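About Wusadance

Hi, and welcome! I'm the person behind Wusadance, which means I'm the one who teaches most of the classes, answers the emails, mops the floor and argues with the sound system. If you've rung us and heard music in the background, that was me too.

I started the school because I wanted to dance again and couldn't find anywhere in Cosden that would have me. I was 42, I hadn't done a plié since high school, and every adult class I rang was either for people who already knew what they were doing or was really a gym class with a fancier name. So I hired the old hall on Gounder Street for one night a week, put a notice up at the bakery and the library, and waited. Five people came. Two of them were in gumboots (it had been a very wet August), so we did the whole first lesson in socks. I still think it's one of the best classes I've ever taught.

These days we have 200 students across the week, and the youngest are three while the oldest would rather I didn't say. We run ballet, tap, jazz, contemporary, and a Saturday morning class called Kitchen Disco that I made up as a school holiday filler and have never been allowed to drop. Tap is the one with the waiting list. I have no idea why, but I love it, and I've put on a second beginners' group so please do ask.

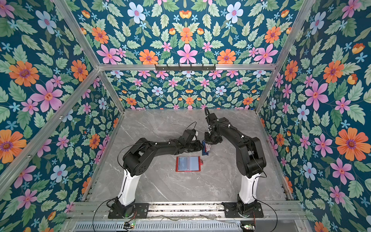

People often want to know what sort of school we are before they commit, which is fair enough. We're not an eisteddfod school. Some of our kids do go off and compete, and I'm rapt for them when they do, but we don't train for it and I won't be ringing you about extra private lessons at seven in the morning. There's no uniform for adults. Kids' ballet wears any plain leotard in any colour, and there's a tub of second-hand shoes by the office that you're welcome to dig through. Bring back what's been grown out of and take the next size up – that's the whole system.

Exams are optional. I know some parents like them and some kids really thrive on having something to work towards, so we offer them once a year for ballet and tap. If your child says no thanks, they'll keep moving up with their friends anyway.

We moved out of Gounder Street when the roof finally gave up, and we've been at Trutgate ever since, upstairs from the old feed store. It has a proper sprung floor now. That floor cost us a lot of sausage sizzles, and I'm a bit of a dragon about it, so no street shoes past the blue line please, and that includes grandparents! There's a lift around the back if the stairs are a bother. Parking is easiest on the oval side, except on netball nights, when you're better off walking from the main street.

The end-of-year show is the big thing on our calendar. We do one matinee and one evening, everybody who wants to be in it is in it, and the adults go on too. We make most of the costumes ourselves and store them in a container out the back, where I am told there are now 4000 sequins on the floor alone (a Year 6 student wrote that on the door and I'm not going to check). If you can sew on a button, I would very much like to meet you.

What else? Your first class is free, for any age and any style. After that you can pay by the term or buy a ten-class pass, and the pass doesn't run out, so if you do your ankle or have a baby it'll be waiting for you. Siblings get a discount. If money's tight, have a quiet word with me and we'll sort something out.

I also still take class myself, usually down the back on contemporary nights, usually half a count behind. Come and stand next to me if you're nervous. The office is open from 3.30 on weekdays during term, or just send a message through the contact page and I'll get back to you once the little ones have gone home.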